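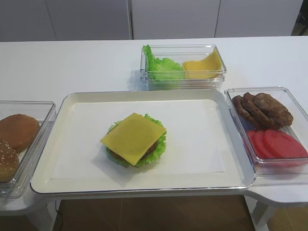 Cheese over a patty and lettuce on a square of paper.

Clelside Updates Rules on Holding Times for Burger Ingredients
By Thilini Munshi
7 June 2020

Clelside has adopted revised holding rules for food counters that sell burgers and other assembled sandwiches. The rules take effect in October and apply to every counter with a town food permit, including seasonal stands.

The main change concerns sliced cheese and cut lettuce. Under the current rules, both may stay on the prep line for a full shift if the line is chilled. The revised text sets a limit of 80 minutes outside a closed refrigerator, after which the product must be discarded. Returning it to cold storage does not reset the limit.

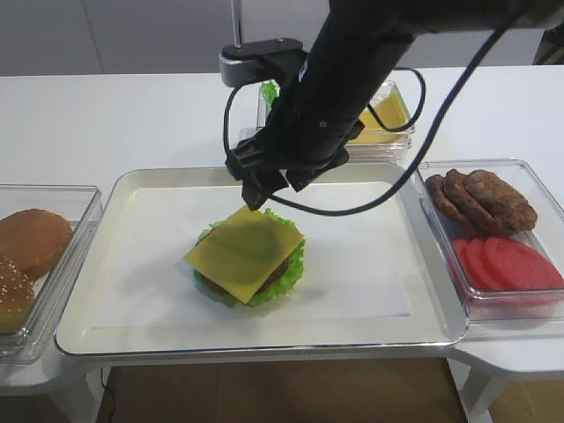
A burger without its top bun on a rimmed white tray.

Cooked patties are covered separately. A patty that has left the grill must be served or moved to a heated cabinet without delay, and cabinet temperatures must be logged twice per shift. Logs are to be kept for 72 days – the current period is 30 – and may be paper or electronic.

"Most operators already work inside these limits," said Ashraful Khan, who drafted the text for the town's food permit office. "The difference is that the time now has to be written down."

The office reviewed 2464 inspection records before setting the limits. Missing time labels were the most common fault, ahead of damaged door seals and incorrect thermometer placement.
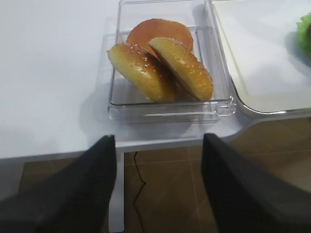 Sesame bun halves and a patty in a clear container.

Containers used on the line must be washable and carry a label with the fill time. Buns are exempt from the time limit but must be stored covered overnight.

Juraj Kuruc, owner of the Gazi lunch counter on Horum Street, said labeling would add work during the noon rush. He expects to switch to smaller containers and refill them more often.

Some 100 permit holders are affected. A first missing label will bring a written notice, and a second within the same permit year will bring a repeat inspection at the operator's expense. Printed copies of the rules are available at the permit office.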